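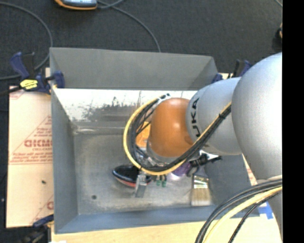
Home > Workshop > Storage > Bins and Trays

Using an open metal bin on the workbench

An open-topped metal bin is the easiest thing to keep on a bench for odds and ends. There is no lid to lift, and you can see what you have from where you stand.

Keep it shallow enough that your hand reaches the bottom without your sleeve dragging on the rim. Mine is 16 inches long, which leaves room to work beside it.

Metal bins scratch soft wood. Stick felt pads under the corners, or cut a piece of old carpet to fit. I used a leftover strip in March and it hasn't moved since.

Shiny or painted things get marked if they slide around. Line the bin with a thin rubber mat — shelf liner from the kitchen aisle works too — and wash it when it gets gritty.

Don't fill past one layer. Once things are stacked, the small ones sink and you end up tipping the whole lot out.

For cleaning, empty the bin completely, brush out the corners with a dry paintbrush, then wipe with warm water and a drop of dish soap. Dry it right away, seams included. A little rust comes off with fine steel wool.

If the rim feels sharp, run a file along it or press on some split rubber tubing.

Xiaoqing Jin, 2024-07-02

Related tips
Sorting a junk drawer
Felt pads that stay put
Getting old tape off a tabletop
What to keep in a Rurkitwood tray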